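Der Bus nach Hodska

Der letzte Bus nach Hodska ging um 17 Uhr, und sie stand zehn Minuten zu früh an der Haltestelle. Im Oktober fuhr nur noch dieser eine am Nachmittag. Sie hatte den Karton mit den Papieren ihrer Mutter auf den Knien und eine Tüte mit Brot neben sich.

Der Fahrer nahm den Fahrschein, ohne ihn anzusehen. Außer ihr saß nur ein alter Mann im Bus, ganz hinten, der den Hut aufbehielt. In Mabula stieg er aus und grüßte.

Sie war 17 gewesen, als sie Hodska verlassen hatte. Die Mutter hatte damals am Herd gestanden und gesagt, die Tür klemme, sie solle fest ziehen. Mehr war zum Abschied nicht gekommen. Später schrieben sie sich. Die Briefe handelten vom Wetter, von den Hühnern, vom Preis für Heizöl. Einmal lagen 100 Kronen darin, in Zeitungspapier gewickelt, und sie hatte sie nie ausgegeben.

Hinter Mabula wurde die Straße schlecht. Der Karton rutschte bei jeder Kurve, und sie hielt ihn mit beiden Armen fest. Obenauf lag die Mappe vom Grundbuchamt. Flurstück 374, Wohnhaus mit Garten, dazu ein Streifen am Bach, von dem die Mutter immer behauptet hatte, er gehöre eigentlich dem Nachbarn. Laut Mappe gehörte er ihr.

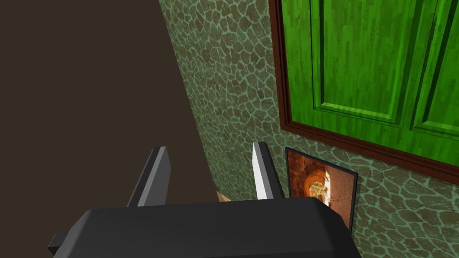
Sie kam in der Dämmerung an. Der Schlüssel lag unter dem Blumentopf, wo er immer gelegen hatte. Die Tür klemmte. Sie zog fest, wie man es ihr gesagt hatte, und stand im Flur.

Es roch nach Seife und kaltem Ofen. In der Küche hing noch der Kalender der Sparkasse, aufgeschlagen beim August. Sie stellte das Brot auf den Tisch und suchte ein Messer. Die Messer lagen jetzt in der linken Schublade. Das ärgerte sie mehr, als sie erwartet hatte — irgendwann in all den Jahren hatte die Mutter die Messer umgeräumt und kein Wort davon geschrieben.

Sie aß im Stehen. Dann ging sie durch die Zimmer und machte überall Licht. Im Schlafzimmer stand auf dem Schrank eine Keksdose, und in der Dose lagen ihre eigenen Briefe, nach Jahren gebündelt. Auf dem obersten Umschlag stand mit Bleistift eine Zahl, 461. Sie überlegte, was das sein konnte. Eine Telefonnummer war es nicht, ein Datum auch nicht. Vielleicht hatte die Mutter beim Telefonieren etwas notiert und gerade kein anderes Papier gehabt.

Sie nahm den ersten Brief heraus und las die Anrede, dann legte sie ihn zurück. Draußen fuhr jemand mit dem Fahrrad vorbei, die Kette quietschte.

Am Morgen um acht klopfte der Nachbar. Er hatte sechs Eier in einer Schüssel dabei und fragte, ob sie wegen des Streifens am Bach gekommen sei.

»Nein«, sagte sie. »Wollen Sie ihn?«

Er dachte nach. Die Schüssel müsse er zurückhaben, sagte er, die Eier könne sie behalten.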